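Scholarships should pay for the second year at home

12/22/20

Every March the Latuheru Fellowship sends 10 researchers abroad for a year. They come from universities with large classes and small budgets, and they go to places with good libraries and time to read. I held one of these fellowships and I am glad I did. I also think the money is being spent in the wrong order.

The year away is generous. Fares, rent, fees and a monthly allowance are all covered. Then the fellow goes home to Trater or Nirkholm and the support ends on the day the flight lands. In my first term back I taught a class of 200 and shared an office with 2 colleagues. The paper I had drafted abroad sat untouched until the following year.

The usual answer is that the home university should look after its own staff. I would agree if it could. My department's whole research budget would not have paid for one field trip, and my journal access stopped with my host's library card.

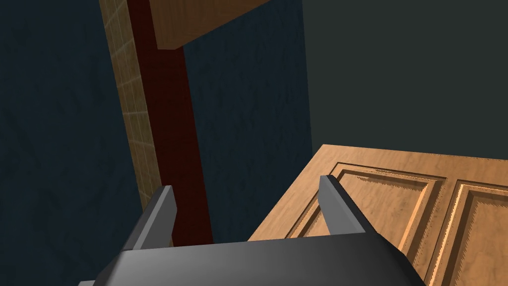
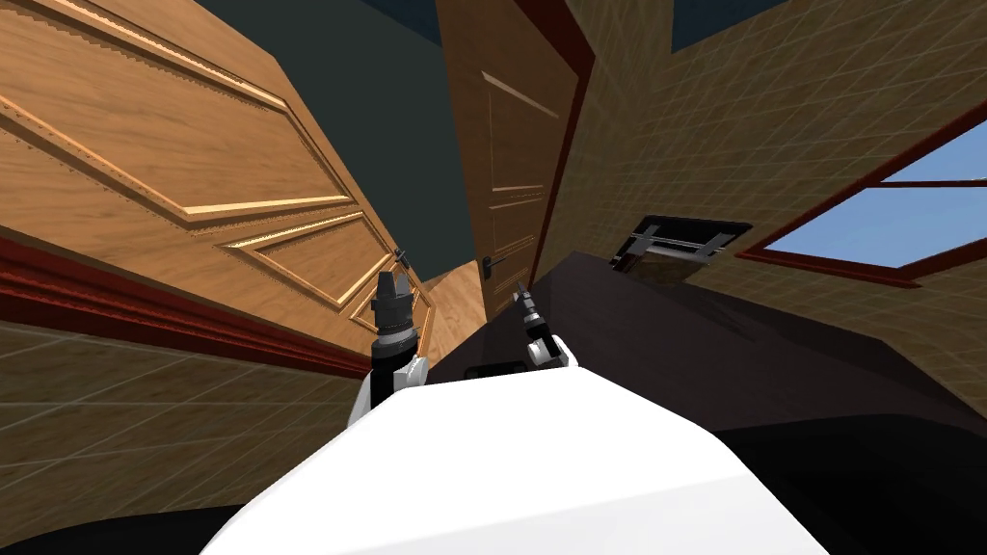
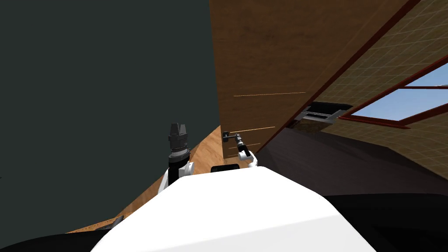 Host universities like partnerships, and they sign a lot of them. Most consist of a letter, a visit and a joint workshop. Very few include teaching relief for the person who has just come back, although that is what most returning fellows ask for. Simulation is one area where a partnership can carry on at a distance. Even so, somebody needs free hours in the week to do it, and a lecturer marking scripts every evening has none.

My proposal is simple. Cut the year abroad to nine months and put the savings into a return grant. It should pay for a replacement teacher for part of the week, library access and one visit from the host supervisor. The Trodik scheme already holds back 45 per cent of each award for work done after the fellow goes home, and I see no reason why Latuheru could not do the same.

Some fellows will object to a shorter stay. I would have objected too, before I went. The last three months of mine were pleasant, but I would give them up for one free morning a week in the year that followed.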